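Getting on with a folding machine: tips from our utility room

Filed under Laundry & Linen

If you read the October round-up you'll know I'd put my name down for the Darora, the two-armed laundry folder that Harkness are letting out on trial to households. It has been with us long enough now for me to have opinions, and a fair few of you have written in asking whether it's worth the bother, so I've put the kettle on and gathered up everything I've learned so far.

First, the money. The hire is £135 a month with the delivery on top, and buying one outright comes to £3,778, which made me sit down. I'm hiring! You also need a good deal more room than the leaflet suggests, so do get the tape measure out before you ring them.

Now for the tips.

Sort by cloth before you sort by person. I used to make a pile for each of us, but the Darora gets on far better with a run of similar things. All the cotton tops, then all the tea towels, then anything slippery at the very end (or by hand, if you're in a hurry).

Shake everything out. A good hard snap at the back door, as my mother did with sheets, takes out most of the twists, and the arms don't waste time fussing at a sleeve that's turned in on itself.

Do up zips and leave buttons alone. An open zip seems to catch, while buttoned shirts come out no better than unbuttoned ones. Drawstrings want tucking inside.

Go easy on the softener. I've used Brilla for years and still do, only half the capful now. Towels with a full dose kept slithering away from the grippers.

Long pieces are the real test. Scarves, table runners and anything with a fancy end take it ages, and I'd lay them crossways with the long side facing the arms. Smooth the middle with the flat of your hand before you step back and press start. If there's a ruck in it, the machine will often fold the ruck in too, very neatly, and you'll have to iron it out later.
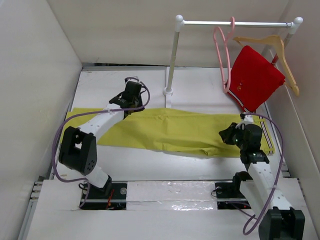

Both arms over a long yellow-green piece with a striped band near one end.

Keep hangers to one side. I put the things that need hanging up on a rail first and leave the flat folding till afterwards. Wooden hangers for anything with weight, plastic for the rest.

Wipe the table down between loads, dry cloth only. Fluff gathers surprisingly fast, and the dark bits show up on pale things.

As for speed, a basket of 51 pieces took it most of an afternoon, and I could have done it myself during one radio play. But I was out in the garden cutting back the roses, so I can't say I minded. Fitted sheets it simply won't do, and the helpline were quite cheerful about admitting it.

One last thing for those who asked about the Sárközi folding board I recommended in the spring: yes, I've still got it, and I use it for the children's school shirts in the mornings when there's no time to wait for the arms to get going. It lives behind the ironing board.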